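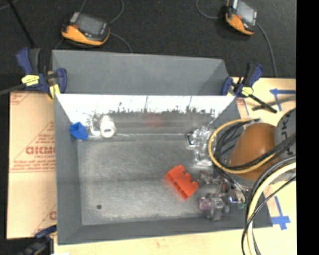 April, bench notes, a bit after 3 in the afternoon

Okay, the gray bin. I said I'd sort out what lives in it and what gets turfed, and I've finally sat down with a coffee and the list, so this is me writing it up before I forget (Lwazi, you asked for this, so please read to the end!).

First the contents. The blue block is staying, obviously, it's the best behaved thing we own. Goes in the back left corner whenever I drop it in carelessly, and then it's right up against the walls and a pain to get at. Same with the white pipe fitting, which likes to snuggle in beside it. I like that fitting a lot. One thick end, one thin curved bit, shiny all over, and it never sits the same way twice. I picked it up from the bargain tub at Bundgaard along with a bag of others, and I'm kicking myself for not grabbing more in the same shape.

The red-orange block with the scalloped edge is also staying. I had it down as too easy, but the slots on the one face make it a different object depending on which way up it lands, so I've changed my mind. If anybody finds the mate to it, it's probably in the Lemitz box under the window, I haven't had the heart to tip that out.

Now, the clear plastic. Ugh. It's crinkly, it's full of highlights, it drapes over whatever is next to it and it looks completely different every time you nudge it. I love it and I hate it. My vote is we keep it but write down when it's in the bin and when it isn't, so we aren't comparing apples and oranges at the end of the month. I've added a column in the sheet for it, the header just says CLEAR. Y or N is fine, no essays please.

The bin itself: I gave the floor a wipe with the Mumance stuff and it made no difference that I can see. It's scuffed, it's cloudy, it's going to stay that colour. The glare on the back wall bothers me more. The top part goes nearly white and you lose whatever is in front of it. Things I could try:

- tilt the lamp toward the carpet side
- a strip of matte tape along the top of that wall
- scotch pad over the metal (can't undo this one, so last)

I'll do the tape tomorrow morning, there's most of a roll of Wullwood in the second drawer. Don't use the glossy one, it's worse than the metal.

Also the little round hole in the floor, front left. Please don't put anything over it, I use it to line the bin up when it gets bumped on the table. If the bin looks crooked to you, check the hole first and then shove.

Tally so far is 192 on the sheet and I'd like to be at 280 before we swap the objects over. The 3,000 on the whiteboard is for the whole year, so don't panic. I've been doing them in batches of 15 and then getting up to stretch, which my back appreciates, and it gives me a chance to stir everything up properly so the blue block isn't always hogging its corner.

For the next mix I want something soft in there, maybe a sponge or a sock (clean!!), and one more clear thing that's stiff this time. A takeout lid would do. Lwazi, if you're having noodles again, save me the lid and give it a rinse.

Sheet's saved, pens are back in the mug. Tape first thing tomorrow.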